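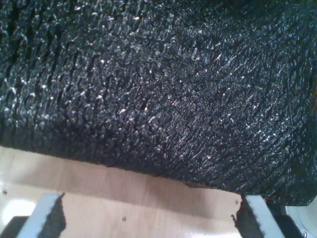
Test item: shiny crinkled black surface, two-finger gripper, pale tabletop.

Zarum Forum > Small Automation > Purchasing and Planning

Budget for a two-finger cell handling shiny black soft goods: where does the money go?

posted by feedline_ne
Mon 17 January

I am putting together a capital request for one bench cell and need a sanity check on the split before it goes to purchasing.

Task: pick one item from a table, place it in a tote, repeat. Items are soft, black and glossy, with a surface that wrinkles differently every time it is set down. Size varies. The heaviest weighs 801 grams. Required rate is low, 17 items an hour, on one shift. An operator loads the table and takes the full tote away, so no conveyor at this stage.

We already have an arm with enough payload and reach. What we do not have is a gripper of our own, spare fingers, a camera for the wrist, lighting, or any idea of what the pads will cost us over a year. The Oltetti quote I have covers gripper, coupling, cable and one set of fingers for $2,067. It does not list pads separately. Their salesperson says pads are "included," which I take to mean the first set.

What I need to know:

1. Is a parallel two-finger gripper the right purchase, or should I budget for suction and stop there?
2. How much should be held back for lighting? The surface throws back a lot of small glints, and the rest of it reads as plain black.
3. Should pads go under capital or consumables?

I have one shot at this request until October, so I would like the omissions pointed out now.

posted by millrace_tech

Taking them in your order.

Gripper type. Suction needs a seal, and deep creases are leak paths. A bellows cup with a soft lip will hold on some wrinkled film, but you have to oversize the vacuum source to keep up with the leak, and that means compressed air or a pump that runs all shift. Price the air before you call suction the cheap option. At 17 an hour you have plenty of time per cycle, so a two-finger gripper with a slow close is reasonable. Check the stroke against your widest item, not the average one. If the fingers cannot open past the item with clearance on both sides, you are buying long fingers or a different gripper. Ask for the grip force at the fingertip, too. Catalog force is often given close to the body and drops as the fingers get longer.

Lighting. This is where most first budgets are thin. Glossy black gives you two kinds of pixels, blown out and empty, and software does poorly with both. A single overhead lamp is the worst case. Look at a diffuse source as large as you can fit, placed low enough that it is bigger than the item as seen from the camera. Cross polarization helps with glare but costs you light, so the lamp has to be stronger. If the camera is on the wrist, remember that a large item will fill most of the view at close range. You lose the outline exactly when you need it for the final approach. Either take the locating shot from higher up or budget a second, fixed camera. I would put the second camera on the request even if you end up not buying it.

Your tabletop matters as well. In the photo the table is throwing back glare near both fingers. A matte mat in a light color is the least expensive item on the list, and it gives you a clean edge against a black item. Buy two.

Pads. Consumables. Put the first year on the capital request as start-up spares if your rules allow it, then move them to the maintenance line. Do not accept "included" in a quote. Get a part number and a unit price in writing. Pad edges get rough, and a rough edge can snag thin plastic. Set a replacement interval by cycles and write it down before start-up.

Missing from your list:

Coupling adapter plate, if your arm's flange is not the one Oltetti assumes.
Cable management for the wrist camera.
Risk assessment. You have an operator reaching onto the same table. This can cost more than the gripper.
Integration hours. Whatever number you have, it is low.
A spare finger set. One crash into the table and the cell is down until the next delivery.

posted by bensonhurst_58

just get suction, we use it for everything and never had a problem

posted by millrace_tech

On bagged goods with loose wrinkled film, or on cartons?

posted by bensonhurst_58

cartons mostly

posted by quarterturn

I agree with most of the long reply but would change the order of spending. Rent or borrow before you write the request. We took a Calonska two-finger unit on a 26-day trial last year, ran our own items on it, and learned that the force setting we had planned around left marks on the product. We bought the same gripper in the end, but with softer pads and a force-limited close. The trial fee was credited against the purchase. Ask Oltetti for the same terms.

During the trial, log each failed pick by cause. We used four codes: not found, missed, dropped, damaged. "Not found" is a lighting and camera problem, and gripper money will not fix it. "Dropped" is pads, force or approach angle. After a few shifts the log tells you which line of the budget to raise. Ours was lighting by a wide margin. We had set aside one bar light and ended up with a dome.

One disagreement. I would not buy the second camera up front. Mount the first one on a bracket with some adjustment and try the higher viewpoint. If the cycle time holds, you are done. At your rate it should.

Also look at the low side of the item. A soft item that slopes down to the table gives the fingers very little to close on at the thin end. We had to specify thinner fingertips so they could get underneath. That was a custom part with its own lead time, and it was not in our request.

posted by feedline_ne

Thanks. Revised request now has a separate line for diffuse lighting, two mats, pads with part number, one spare finger set, and the risk assessment. Second camera is listed as an option. I have asked Oltetti about trial terms and fingertip force at full finger length. The flange on our arm is a Rana pattern, so the adapter plate goes on too.

Has anyone had custom fingertips made for the Rana flange kit, and what was the lead time?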